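Cirnico Wrist Capture Kit

Product code: CWK-2
Category: Demonstration recording, grippers and accessories
Availability: Built to order at Wellosdale

The Cirnico Wrist Capture Kit is a two-finger gripper with a small camera mounted behind it, for recording examples that a learning system can be trained on. An operator carries out a household task with the gripper, and the kit saves the camera view together with the finger opening and the movement of the wrist. All three are stored against the same clock, so nothing needs to be lined up by hand afterwards.

It comes in two versions. The arm version bolts to a robot wrist and is driven from a lead controller. The hand version has a pistol grip and a trigger, and is meant for recording in homes and other places where an arm won't fit. Fingers, pads and camera are the same on both, and recordings from one can be mixed with recordings from the other.

Soft goods are where most of our customers spend their time. Bags, bedding and clothing change shape every time they are touched, and a system that has only seen boxes and mugs does poorly with them. We suggest recording straps, zipper pulls and flaps as separate short tasks before moving on to longer ones such as closing a bag or moving it off a bed.

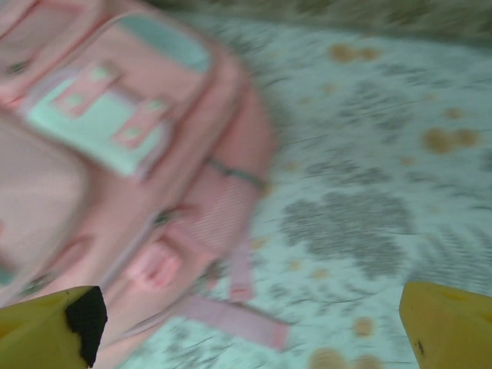
Each episode should begin with the fingers open and clear of the item, and end the same way. Vary the starting position between episodes, and change the cover or surface underneath as often as you can. Quick wrist movements will blur the picture. The review software marks blurred stretches in the timeline and leaves it to you whether to keep them – a few are useful, as the finished system will meet them too.

What's in the box

Gripper with two yellow fingers
Two pairs of black textured pads
Wrist camera and bracket
Recording unit with power supply
Mertens carry case
Printed set-up guide

Specifications

Finger opening, maximum: 100 mm
Weight with camera: 178 g (arm version, without cable)
Cable length: 2 m
Episodes per storage card: 124 at the default length and quality

Pads and wear

The pads are a wearing part. Check them before each session and replace them in pairs when the edges begin to break up. Wipe off lint with a damp cloth and let them dry before use. Don't use solvents, which harden the surface and change how fabric slides against it. Replacement pads are sold separately.

Software

Episodes are reviewed and labelled in Bruvetti, included with the kit. Labels are plain text and can be written in your own words. Export is by episode or by task. Version notes were last updated on 24/09/2020.

Orders and support

For quotes and lead times, contact Fumiko Sugawara. For set-up help and questions about fitting the bracket to an existing arm, contact Renji Sugiyama. Please have your serial number ready – it's on the underside of the recording unit.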